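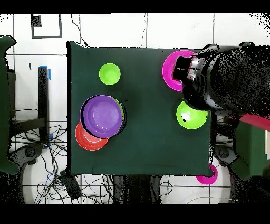 Song Lab, Tabletop Manipulation Group / open day data
2 min read

# Zerance open day set

G'day, and thanks for grabbing this! Zerance is what we recorded while visitors wandered through our July open day and the arms sorted dishes on the green tablecloth. I'm writing the card up on a Monday with a cold coffee, so please open an issue if something's missing.

There are 241 recordings, and 233 of them have labels you can use. Lihua Fan and I went through the rest twice and couldn't agree on where one stack ended and the next began, so they live in `unsorted/`. Have a go if you're keen.

The crowd picked the colours (kids mostly, and they always wanted the purple one moved). Yuzhen Jia typed each request in as it was called out, spelling mistakes and all, and I've left those alone in `requests.txt`. 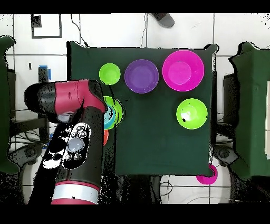

Depth is the messy bit. You'll get black speckle along the arms and in the corners, and I haven't filled any of it in. The views from above come with black bands top and bottom, so crop before you train or your model will learn to love them! The loader, Tritura, has a `--crop` flag. Use version 10, the older ones ignore it.

Nested bowls get one label per stack. Oldřich Vrabec wanted one per bowl and he may well be right, but there are 2,433 labels already and I'm not redoing them before the holidays.

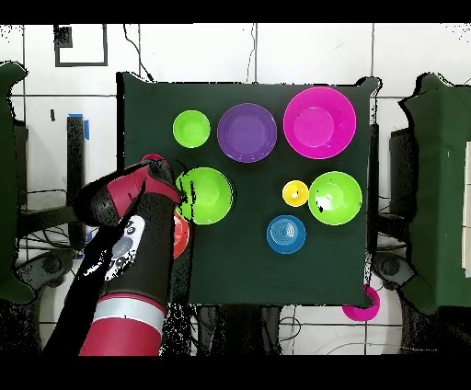
Qiuyue Fan reckons the small bowls should have their own class, as she kept mixing up the two limes when she checked the labels. Fair enough. I've started a branch called `vandale` for it, and it's half done.

Licence is in the root folder.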